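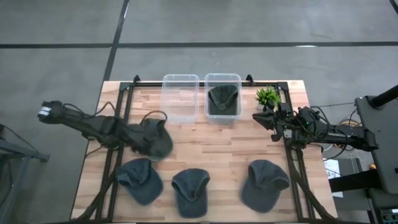 Stevier 2 Dual-Arm Tabletop Cell

Home | Products | Cells | Grippers | Open Day | Support | Contact

The Stevier 2 is a two-arm cell for handling soft goods at table height. It is built by Lombardi and sold and supported by Fudby. The cell runs through the February open day at the Fudby hall, where visitors can watch it sort baseball caps into clear plastic bins and can ask to have the task changed while they are there.

What the demonstration covers

Caps are a hard item for a gripper. The crown gives way when pressed, the brim does not, and the two move separately once the cap is lifted. A grip that is too high on the crown pulls the fabric out of shape and lets the brim swing. The demonstration task is to take caps from the wooden tabletop and place them in a bin, crown up.

Caps are set out by hand at the start of each run. Spacing does not have to be even, and the brims need not point the same way. Visitors may lay out the caps themselves. The only rule is that they stay inside the black frame.

Either arm may reach for a cap. Arm assignment is decided by Wudo, the control software supplied with the cell, at the start of each pick. If both arms would enter the same part of the table, one holds its position until the other has cleared it. This is the part of the cycle most visitors ask about, and staff can slow the cell down to show it.

Construction

The working area is marked out by a black aluminum extrusion frame over a butcher-block tabletop. Wood was chosen for the demonstration table at Fudby; customers may supply their own surface, provided it is flat and does not flex under load. Diagonal struts run outward from the front corners.

The arms reach in from opposite sides, which leaves the front of the table open for loading and the back for bins. Cables are carried outside the arm links in loops. This makes a cable quick to replace - no covers come off - but the loops need clear space above the arm, and a shelf or hood must not be mounted low over the table. A green indicator light on the wrist housing shows that the wrist is powered.

Grippers

The standard tool is a black parallel gripper with angled, pointed fingers. The narrow tips can get under the edge of a cap or fold of cloth without pushing it along the table. Flat fingers are available for boxed goods. Changing fingers takes 4 screws per gripper and does not require the arm to be taken off its base. The software must be told which fingers are fitted before the next run.

Specifications

Arms: 2
Grippers: parallel, electric
Payload per arm: 502 g
Table height: 88 cm
Control software: Wudo, current release
Loading: by hand, from the front

Payload is stated with the standard fingers fitted and the arm at full reach. Caps are well under this figure. Filled bins may not be, and the cell is not meant to lift them.

Open day sessions

The cell is run in 4 sessions, the first at 10:00 a.m. Each session starts with a short talk on setup, followed by runs with caps and then by items brought by visitors. Suitable items are soft, dry and free of loose metal parts. Knit hats, gloves and folded shirts are fine. Glass and anything with a blade will be turned down.

Visitors stand behind the dark tape on the floor while the arms are powered. Staff enter the area only after the cell has been stopped - this applies between runs as well, including when a dropped item has to be picked up.

Recording is allowed. Flash is not, as it can upset the vision system during a pick.

Ordering

The cell ships with both arms, the frame, one set of standard fingers per gripper and a Wudo license. Tabletop, bins and flat fingers are listed separately. Drawings and a floor plan can be requested from Fudby through the Contact page or collected at the open day.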